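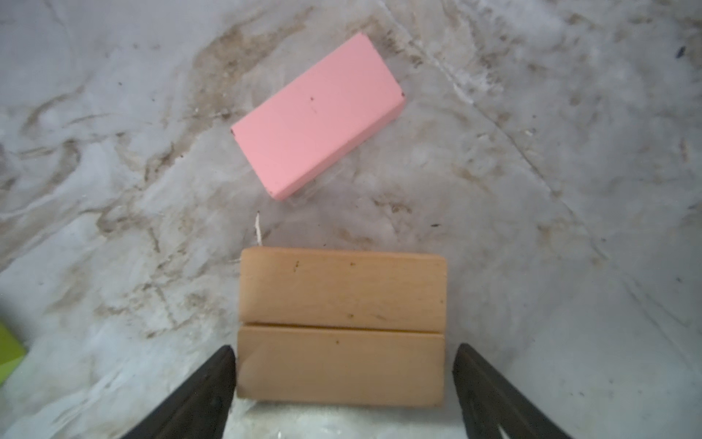 Cleaning painted and plain wooden blocks

Old toy blocks pick up grease, crumbs and fluff, and most of it comes off with very little water. Allow 21 minutes for a small box and do them in the morning so they can dry in daylight.

What you need
A bowl of warm water
4 drops of washing-up liquid
Two cotton cloths
A soft toothbrush
A dry tea towel

Sort the blocks first. Plain wood goes on one side, painted on the other. Check the painted ones at the corners, where the colour chips first, and put aside any that are flaking.

Wring the cloth out hard before it touches the wood. Wipe along the grain, then go over each face with the second cloth. Never soak a block.
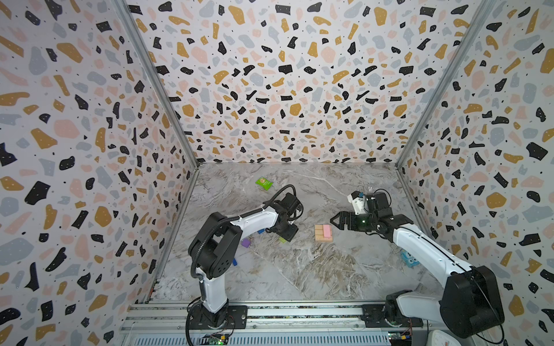
Can I clean the blocks on a marble worktop?
Use one if you like, but lay a towel down first. Dropped blocks dent at the edges, and paint can rub off on pale stone.

Grooves need the toothbrush. Dip only the tips of the bristles, shake them, and brush in one direction. Aniela Makowska, who sent in this method, uses a dry brush first to lift the dust.

If a block has a printed number or letter, dab it and don't rub. Test one corner of the print before doing the rest.

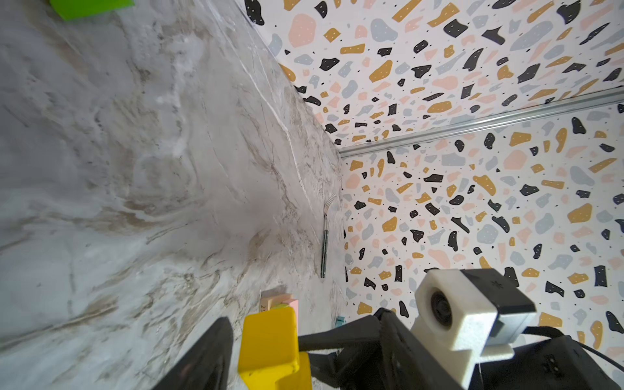 Stand the finished blocks on end on the tea towel, with a finger's width between them. Turn them after an hour. Plain wood may feel rough once dry, so rub it lightly with fine sandpaper and wipe off the dust. Leave the lid off the box overnight.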